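Workshop notebook, December. Entry opened 9:40 a.m.

Play in development: *Hulteo* (working title), second draft. Present for the reading: Zorica Hoxha (playwright), Emmanuel Mushi (dramaturg), five actors at the table. Stage directions were read aloud by the undersigned.

## Morning: Act One

The act was read without stopping. It is shorter than the version heard in the fall, and the scene at the ferry office now comes before the quarrel over the house. The company agreed that the change helps the older sister, whose silence in the quarrel is now understood. It does less for the brother. His long speech on the Mujić orchard arrives before the audience has any reason to care for the place.

Ms. Hoxha asked that the orchard speech be read a second time with the middle section removed. The shorter reading was preferred by the actors, though Mr. Mushi noted that the line about the well is needed later and must be moved, perhaps to the phone call.

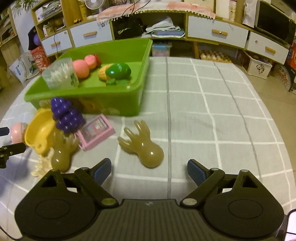 ## Midday: script matters

- Pages 31 to 34 replaced with the blue pages. Old pages to be kept in the binder, not discarded.
- The name of the shipping firm is now Flerix throughout. One instance of the earlier name remains in the phone call.
- The letter read in Act One runs to 1,182 words in the current draft. The fall version ran to 1,815. Ms. Hoxha considers the present length close to final.
- "Letus" (the sisters' childhood word for the attic) to be said with the stress on the first syllable. Please mark scripts.

## Afternoon: Act Two

Scene 3 was put on its feet with music stands. The overlapping dialogue is difficult to follow when read cold — a slash marking the point of interruption was penciled into each actor's copy, and the second attempt was clearer. The pause before the sister's exit was tried long and short. No decision was made.

Mr. Mushi raised the question of who knows about the sale at the start of the act. The draft gives two answers. Ms. Hoxha will settle it in tonight's rewrite and asks that the cast not prepare the scene until new pages are issued.

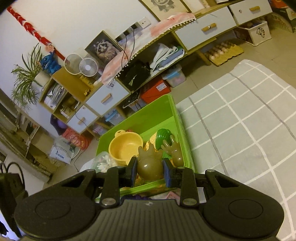 Will the actors be off book for the showing?

Scripts will remain in hand for the whole showing, including the scenes that have been staged. New pages may be issued up to the morning of the event, and the company should not be asked to memorize text that is still in motion.

Seating will be on three sides, with the stands kept to the wall end of the room. House lights are to stay at half so that the actors can read. A short talk with the playwright will follow, led by Mr. Mushi, who has asked that general opinions be held until his prepared questions have been taken.

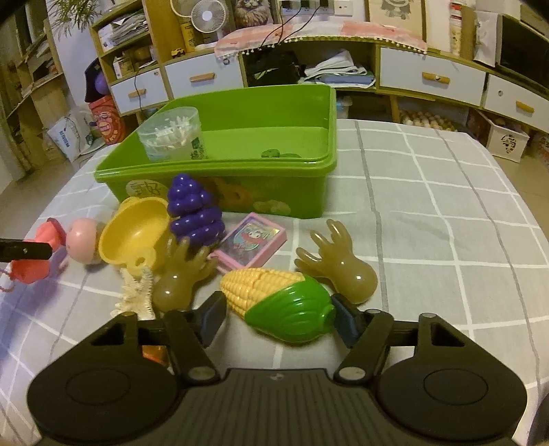 ## Carried forward

- Scene order in Act Two after the sale question is settled.
- Whether the ferry horn is heard or only spoken of. Ms. Hoxha leans toward spoken.
- Program note, one paragraph, from Mr. Mushi.
- Call for the next session is 10:00 a.m., starting with the phone call. Actors not in that scene are called at 11:15.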